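3.2 Collecting the demonstrations

We ran the whole thing as a class project at Plernham, and I have to say this was the part everybody looked forward to! Our team picked the Skoka task set (small household jobs, mostly picking up and putting down), and we agreed early on that each of us would record 13 demonstrations before anyone touched the training code. I wanted 40 each, but I got outvoted, and looking back at our schedule in October I'm glad I did. We shared one hand-held gripper, so there was a lot of waiting your turn and a lot of advice from whoever was standing next to you.

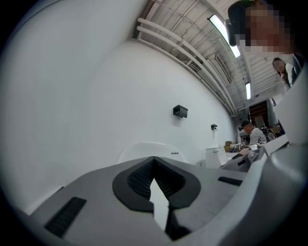

Figure 4. The hand-held gripper during a work session, with three people nearby.

What surprised me most was how much our own habits showed up in the recordings. I come in low and slow, while one of my teammates swoops in from the side (we could tell whose clips were whose without checking the log). We first thought about throwing out the odd ones, but our Lu baseline did fine with them left in, so we kept everything except the clips where the gripper never closed. Once we had 100 usable clips we froze the set and moved on to training, which I describe in Section 4 along with the trouble we had getting the timestamps to line up.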